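Notes on gathering demonstrations, part two
13 July 2019

The first part covered the file format, so I will assume it here. This one is about the collection itself, which took most of the spring and went less smoothly than the file format did.

The task is small blocks on a table, with one white arm and a black two-finger gripper. I wanted a set of examples good enough to train a policy by plain imitation, with no reward term and no exploration. Everything was done in simulation. I drove the arm from my desk with a six-axis controller and logged joint positions, gripper width and the camera views at every step. The simulator is Wallau, and the recorder on top of it is my own and is called Carkstead. Neither is finished.

My target was 3000 episodes. I stopped in March with 900 and have not gone back, for reasons given further down.

The room matters more than I expected. Wallau ships with a bare grey stage and a table on it, and my first 200 episodes were recorded there. The policy trained on them did well on the bare stage and badly once there was any furniture behind the arm. I then built a room with tiles, plain walls, a desk and some shelving, and began moving the camera between sessions. Some of the positions are poor ones by design. The one high up beside the shelving gives a fair part of the view to metalwork and a cardboard box, and the blocks come out very small.
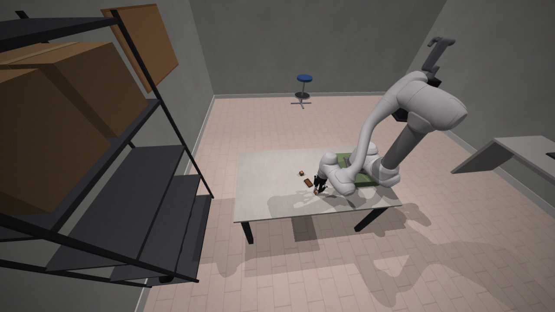 With views like that in the mix, the training loss goes up and the test result improves. I kept the ratio at one awkward camera to four sensible ones. I tried an even split for a while and the policy became hesitant near the table, stopping short of the block and closing on air. I have no good explanation. The resolution of the encoder is the likely cause, as a small block seen from far off covers only a few pixels after scaling.

Next, the driving. My early episodes were too neat. I would line the gripper up, descend in a straight path, close and lift. A policy trained on those has never seen what to do when it is slightly off to one side, and it is always slightly off to one side. The usual cure is to add noise to the commands while the operator corrects for it. I did this with a small random offset on the wrist, changed every second or so. It is tiring to drive against, and my sessions dropped from an hour to 25 minutes, but the difference in the result was large.

Pauses were the other problem. When I stopped to think, the recorder carried on, and the data filled up with steps in which the arm holds still above a block. The policy learnt to hold still above a block. Carkstead now drops any stretch where no joint moves beyond a threshold, except while the gripper is opening or closing. Without that exception it cuts out the grasp, as I found after processing a full evening of recordings.

Later sessions used labelled cubes and a tray. The instruction is a short line of text naming a cube, and the arm has to pick that one and leave the others alone. It sounds like a small change. In practice it doubled the amount of checking, as an episode in which the wrong cube is moved very tidily looks fine to every automatic test I had written.

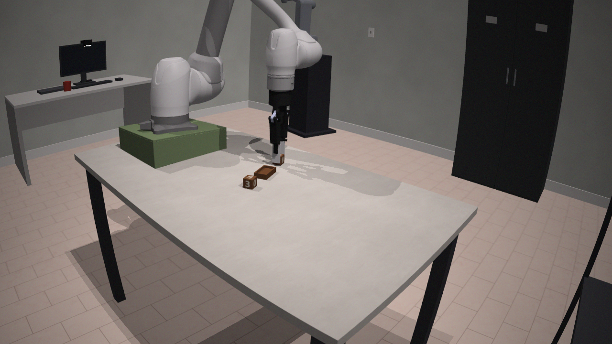 Labelled cubes and the tray, with the gripper just above the tabletop.

I went through the labelled episodes by hand and threw out 313 attempts, which are not counted in the total above. Most were wrong-cube picks. A fair number were my own typing errors in the instruction, where the motion was right and the text was not. Those could have been repaired by editing one field, but I had already deleted them when this occurred to me.

As to why I stopped at 900: the curve had gone flat. Going from 600 to 900 bought me almost nothing on the unlabelled task and only a little on the labelled one. The starting positions were being drawn from a fairly narrow patch of table, so the later episodes mostly repeated the earlier ones. Widening the patch is a one-line change in the scene file. Recording it all again is a good many evenings.

I have also been reading the Besnard notes on splitting long demonstrations into short segments and sampling from those. Their setup has a different arm and a much slower control rate, so the numbers will not carry over, but the method should. I will try it on the existing set before recording anything new.

The cleaned set and the trimming script are on the Bristgate mirror in the usual folder. The camera poses are in a separate file, in metres, with the z axis up. The first upload had two of the poses swapped, so if you fetched it early, please fetch it again.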